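Robot club diary, August

Monday, late evening

We finally settled what our sorting arm is going to learn for the Tredside student meet. I had been pushing for clean shapes, blocks or bottle caps, things the gripper could hardly miss. Eskil Lie, who runs the club, said the rules ask for household waste and that blocks are not waste. So it is paper. Crumpled, torn, mixed up with bits of foil and wrapper, the way it looks when it comes out of a real trash can.

The arm is called Skelter. I didn't pick the name. It can lift an empty soda can and put it down again in the right bin most of the time. Paper is another matter. It slides, it sticks together, and the vision part of the program sees one big white thing where there are lots of little ones. Before we can teach it anything we need examples of people doing the job by hand, and that was tonight's work. We used a kitchen counter, and I'm glad it is black, as white scraps stand out well on it.

The plan was simple enough. Spread the scraps, pick through them with both hands, pull the shiny pieces away from the plain ones, and keep the hands moving at a normal speed. Going slow to be helpful makes the examples worse. Eskil has said this to us many times. 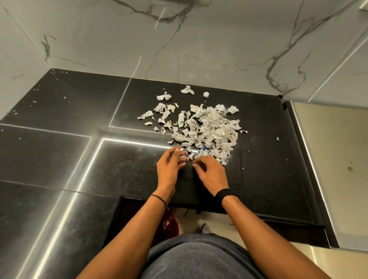 What we noticed about the hands

People pinch small things with the tips of their fingers, and the two hands often do different jobs. I never thought about it before. Skelter has one gripper with flat pads, so a lot of what a person does has to be turned into something it can copy. I wrote down that we should try softer pads, and maybe a narrower tip. Wallin, the team from the other school, used narrow tips last year and did well.

The program wants 3000 labeled picks before we train it again. We are far short of that. I think we can get there by the end of the month if we meet an extra evening each week, but I have said that kind of thing before.

Cups are on the list too. They have an outer layer that has to come off so it can be sorted apart from the rest, and it comes off in ragged strips.
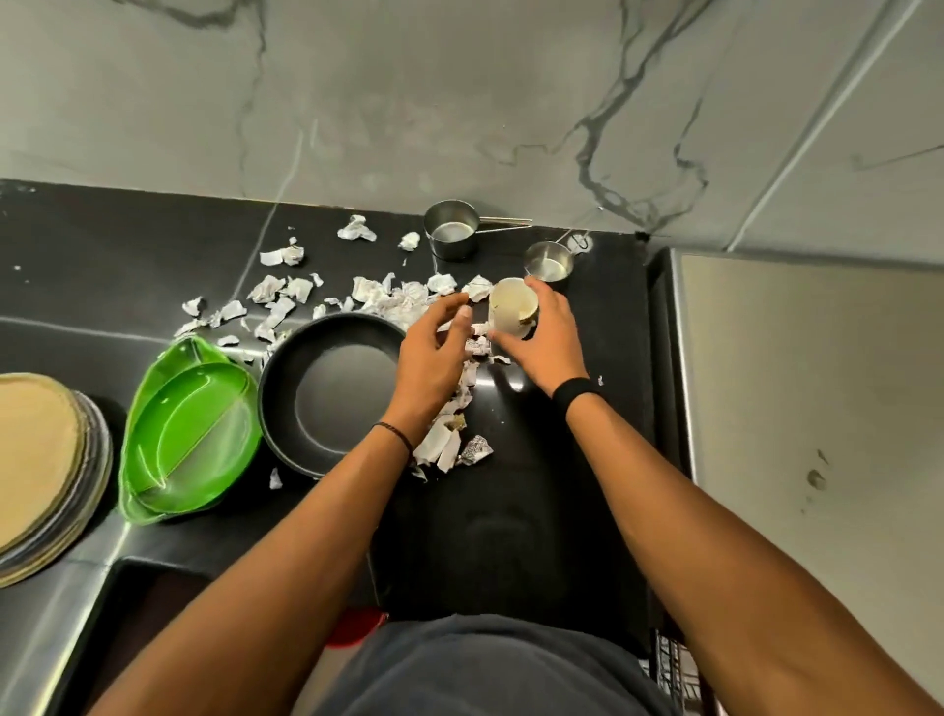 I doubt Skelter will manage that part this year. It needs something to hold the cup still, and we have no second arm and no money for one. Eskil thinks we could fix a clamp to the base plate. He wants a drawing from me by the next meeting.

Still to do: label tonight's picks, order pads from Zastari, ask if the meet allows a clamp. My back hurts from leaning over. Bed now, labeling tomorrow after lunch.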